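Minutes of the November review meeting, Raseo bench kit

Held in the upstairs room at Horkitz, starting at 4:30 in the afternoon. The kettle was on before the chair was, so we began a few minutes behind, and nobody seemed to mind.

1. Welcome and last minutes

The chair thanked everyone for coming out on a dark, wet afternoon and gave a particular welcome to the two members joining us from the Bárány office. The last minutes were accepted with one correction: the loan of the kit from Omovow runs for 19 weeks, counted from the day it was switched on and not from the day the crates came.

2. Where we are with the kit

The kit under review is the Raseo two-arm bench set, which Omovow supplies with both arms, the front rail, the wrist cameras and the software to run them. We are now in week 7 of the loan. The bench team reported that they have settled into a good rhythm and have logged 131 sessions so far, nearly all of them with ordinary household and desk things, as we agreed in the summer.

There was a long and friendly talk about the mug work, which is the part most of us had been looking forward to hearing about. The team has been setting out several mugs along the back of the table, with a couple of cork coasters among them, and giving each arm its own side to look after. They feel the arms handle the mugs more kindly than they did in the first weeks, and they put a good deal of that down to the slower approach setting that Omovow sent over in the last update.
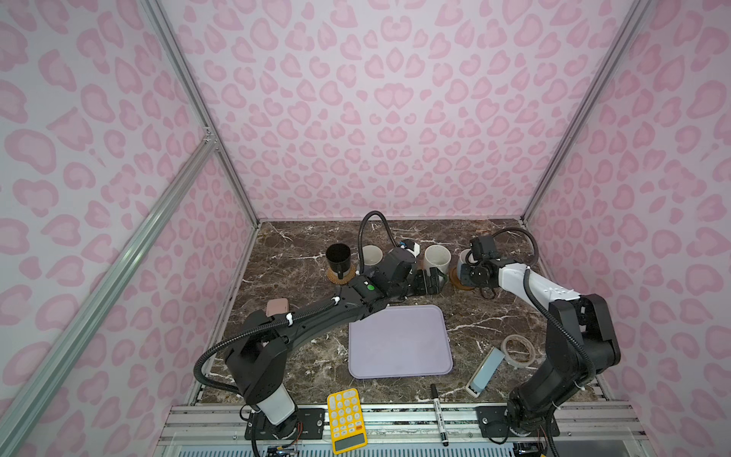
The team added that reaching the back row is still the hardest thing we ask of the kit. With both arms stretched toward the back there is less room to turn the wrist, and whoever is running the session has to plan the order of the mugs with some care. One member wondered whether we should simply bring everything forward and be done with it. After some discussion the feeling was that a customer would put things wherever they liked, and so should we — though it would be fair to run a set of sessions at the middle of the table as well, so that the two can be compared.

ACTION: bench team to run a matching set with the mugs at mid-table before the next meeting.

3. Cables and fittings

The cable hose came up again. Two members find it bulky and would like to see it sit closer to the arm, and one is rather fond of it as it is, having worked with bare cables in the past. It was agreed to ask Omovow whether a shorter length is offered, and whether extra clips can be bought separately or only with the full spares box.

ACTION: secretary to write to Omovow about hose lengths and clips.

4. Training and the handbook

Everyone who has used the handbook had something nice to say about the first half, which takes a newcomer gently from unpacking to a first grasp. The second half was felt to be harder going, and the chapter on setting up both arms together sends the reader back and forth more than it should. The Bárány members kindly offered to write up their own notes on that chapter, and the offer was taken up at once.

ACTION: Bárány members to circulate their notes.

5. Support plan

Omovow has offered us a support plan alongside the kit. It comes with 66 hours of remote help over the year, with unused hours lost at the end. Several of us thought that generous and several thought we would never get through it. We would like to know if the hours can be shared between Horkitz and Bárány, and the decision was held over until we hear back.

6. Any other business

The bench team asked that people put things back on the shelf after a session, especially the tape and the calculator, which are both wanted for next week's runs. The request for a second stool was approved.

The meeting closed at 5:50. The next one will be in the same room, with the support plan first on the agenda.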